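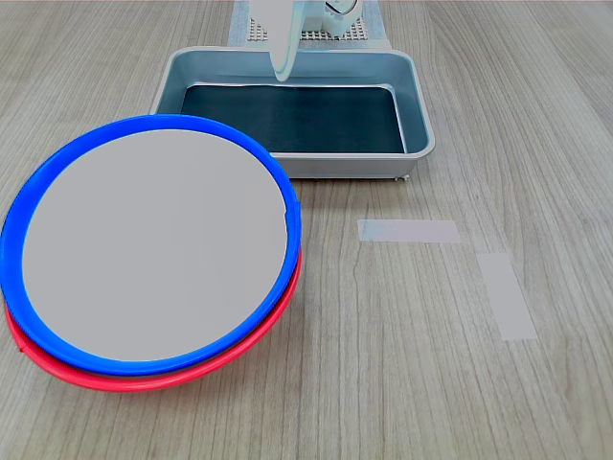

9 min read

Figure 3. Stacked plates and a tray on a light wooden tabletop.

Search articles, authors, keywords

4.2 Do oil-life monitors save drivers money?

The case for oil-life monitors is usually made by the people who sell them. The Prutau system, like its rivals, estimates the state of the oil from engine speed, coolant temperature and trip length, and shows the driver a percentage. Its maker says that owners who follow the percentage change their oil less often and spend less. We tried to check the second claim and could not get very far with it.

Our sample is 2,098 service invoices from 30 independent garages. Cars with the Prutau monitor did go longer between oil changes than cars on a fixed schedule, with a median gap of 2,000 miles. So far the sales pitch holds. But the total on the invoice was no lower over the period studied, and in 6 of the garages it was higher. When drivers came in less often, each visit included more work: filters, wiper blades, brake fluid, and a line that several invoices call "system check" without saying what was checked.

There are at least two ways to read this. One is that small faults are missed between visits and cost more once found. The other is that a shop expecting fewer visits finds more to do at each one. Invoices cannot settle the matter, and we are wary of earlier work that claims they can. Mabuza's analysis of the Nusta fleet takes every listed repair as a needed repair, which assumes the answer before the counting starts. Lwazi Mabuza has since told us that the fleet paid a flat monthly fee, so its garages had little reason to pad a bill. That makes the fleet a poor guide to what a private owner will meet at the counter.

We also doubt the percentage itself. In the Nkosi engine the monitor is a calculation, with no sensor touching the oil. A car that has been topped up with the wrong grade shows the same number as one that has not. The Drarkanix engine does have a sensor, but its readings are corrected by a formula the company would not share with us -- we asked in January and were sent a brochure.

None of this shows that the monitors are useless. A driver who would otherwise forget the oil altogether is probably better off with a light on the dash. What we cannot find is any support for the savings figure printed in the owner's manual, which gives no source. Section 4.3 looks at the same invoices by age of car, where the gaps in the records are worse.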